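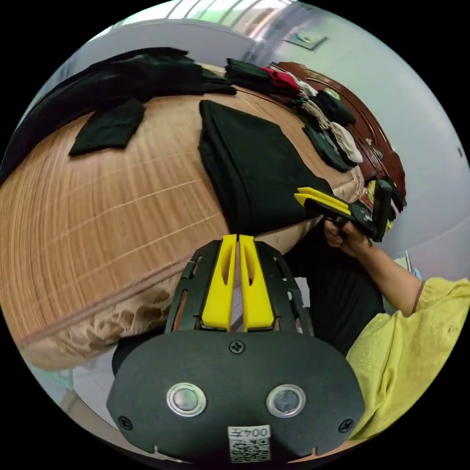

Fig. 1. Garment folding on the bed, two hand-held grippers in use. View from unit 004.

February 15, 2020

Equipment plan, hand-held grippers and arm cell. Notes toward the August order.

Present state. The hand-held units are carrying the whole folding task at the moment and the arm cell is carrying nothing, so the order of spending in last year's plan is wrong. That plan put the arms first and treated the hand-held units as a small accessory line. I am turning it around. Hand-held units, spare fingers and storage go in the first order. Arms go in the second, after Kibet has the floor loading answer from the building.

Fingers. The yellow fingers are the main consumable. Each one has the long hollow slot down its length, and the slot is what gives the compliance we want on cloth. It is also where I expect them to fail. Fig. 1 has the finger tips up against a folded black garment, a normal approach for us: low, close to the mat, tips nearly together. On a woven mat the tips rub at every pickup. I have no wear curve for this. I want one before committing to a quantity, and the plan is to weigh and photograph a marked pair at the start and end of each week until the order goes in.

Two sources for fingers:

Zundard, molded, sold in pairs. Unit price 29 per pair at our volume. Consistent stiffness from pair to pair in the sample bag. Lead time on the quote is five weeks.

In-house, printed. Material cost is low, but the printer is tied up for most of a working day per batch, and the first batch came out stiffer than the molded ones. Edin wants to change the wall thickness and try again. Fine as a fallback. I would not plan the main stock on it.

Proposal: buy molded for the working units, print for bench tests and mount checks. Do not mix the two on one unit.

Bodies. Current body plate is held with small black screws, heads exposed. No complaint about the screws themselves. The driver for them is a single driver that lives in Edin's drawer, so a finger swap stops whenever he is out. Add four drivers to the order, one per station and one spare. Cheap fix.

Buttons. The two metal-rimmed buttons are a bought part, fitted side by side on the plate. Pirport quotes 109 for a box. One box is enough through next year. Kibet asked whether we should go to a sealed type. The sealed version is a bigger diameter and would need a new plate, so the answer for this order is no. Revisit if the plate is redrawn for other reasons.

Labels. Number, side character and QR code on one white label at the bottom edge of the plate (004左 on the unit in Fig. 1). Scheme is good and should be kept for the new units. Two changes:

- Print on the polyester stock, with overlaminate.
- Give spare bodies their own numbers from the start. Last time we moved a label from a dead body to its replacement, and the service log for that number is now useless before the swap date.

Left and right have to be ordered as sets. I priced them individually at first and ended up with an odd count.

Work surface. The question was whether to budget for a proper folding table or continue on the bed. The mat gives a firm surface with some friction and the folded stacks along the headboard side stay within reach. Against it: the height is low for a standing operator, and the edge trim hangs where a finger can catch it on a fast withdrawal. A height-adjustable table from Valentini is 1000 delivered. My view is that the table is worth buying for the arm cell, where height and flatness matter for calibration, and that hand-held work should continue on the bed because household bedding is what the task is supposed to cover. So one table, second order.

Dark cloth. Much of the garment set is black. Tracking on black against the tan mat is acceptable at the outline and poor inside it, where one fold layer lies over another of the same color. Two ways to spend money on this:

1. Lighting. A pair of diffuse panels on stands. Helps with the inner fold edges, adds cables and two more things to walk around.
2. Garments. Buy more mid-tone items and reduce the share of black.

Option 2 costs less but only avoids the problem. Edin prefers 1. I would do a one-day loan of panels before either. Plurko rents them and will credit the rental against a purchase. Kibet to call.

Window. The bright window is behind the headboard and comes into the view whenever the unit is held level. Exposure follows it and the black items go to a flat patch. A roller blind is the first thing to buy and does not need to wait for the August order. Blackout type, inside mount. I need the recess depth before ordering. Measure it, do not take it from the floor plan, which has been wrong twice.

Arms. Kept short, as the quote expires before we can use it. Two-arm cell with stand, controllers and cabling, no grippers. We would fit our own finger mount so that the same fingers go on the arm and on the hand-held unit. This is the main technical argument for holding the finger geometry fixed now. If the finger changes after the arms arrive, the mount changes, the tool center point changes and the existing recordings need a correction. Edin agrees in principle but wants his thinner wall first. Agreed cutoff: any finger change is in before the August order goes out. After that it is frozen until the arm cell has been running for a full quarter.

Things missing from the arm quote that we will have to pay for anyway:

- emergency stop loop and the wiring for it
- base plate drilled to our pattern
- shipping crate return
- training day, which the vendor lists as optional and then refers to as a condition of the warranty

Ask for a revised quote with all four as separate lines.

First order, total. Finger pairs, one box of buttons, drivers, label stock, blind, two storage cases with cut foam: 2788 including freight. That is inside the small equipment limit, so it can go through on one signature. Adding the table would push it over and bring in the three-quote rule, another reason to leave the table for the second order.

Storage cases. Specified by Kibet. Foam cut so that the fingers do not touch anything when the lid is closed. We have been putting units down on their sides, which puts a constant load on one finger. I have not measured a set in the fingers from this but would rather stop doing it. Case cutout to be drawn from the body with fingers fitted, slotted frame included. The first drawing left out the frame.

Not buying this round: spare cameras (stock is sufficient), second printer, motorized mat frame. The last was my idea and I am withdrawing it. It solves a re-spreading problem that takes an operator a few seconds by hand.

Open items

Kibet: floor loading, panel rental, window recess depth.
Edin: thin-wall finger print, stiffness against a molded pair on the same fixture, both results in this notebook.
Me: wear weighing, revised arm quote, label numbering for spares, purchase form for the first order.

Added later, same day. Zundard confirms the pair price holds through August if we give them a forecast in writing. No deposit. I will send the forecast once I have two weeks of wear figures, and will mark it as non-binding. They also offer a harder grade at the same price. Asked for one sample pair. If it arrives it goes on the bench unit only, tagged, and stays off the numbered units until Edin has run it on the fixture.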